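Before you change your payout date in Fostow, have your plan number to hand. It is the long one on your November statement, printed where the staple goes.

## 6.2 Setting up your retirement income

1. Open **Pension pots** and pick the one you mean to draw from.
2. Choose **Monthly** or **Quarterly**. "When I feel like it" has been requested and declined.
3. Type your planned retirement age. Fostow accepts anything up to 83.
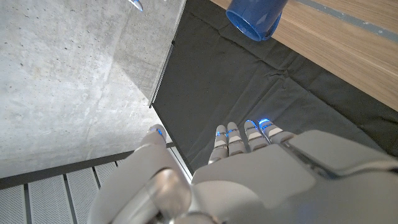 *Fig. 6: Robotic hand, from behind*

4. Enter your bank details and press **Check**. Wait for the green tick. Pressing harder won't help.
5. Pick a payout day between 2 and 22.

> **Note:** If you have an old Mornach pot, move it across first (see Transfers). Mornach still wants a form, and the form wants black ink. 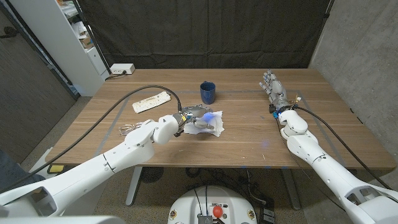
Fostow User Guide | page 22

> **Caution:** Pressing **Confirm** twice makes two requests. Kornél Pap on the helpdesk can cancel the second, with a sigh.

6. Print the summary and keep it somewhere you'll remember at 83.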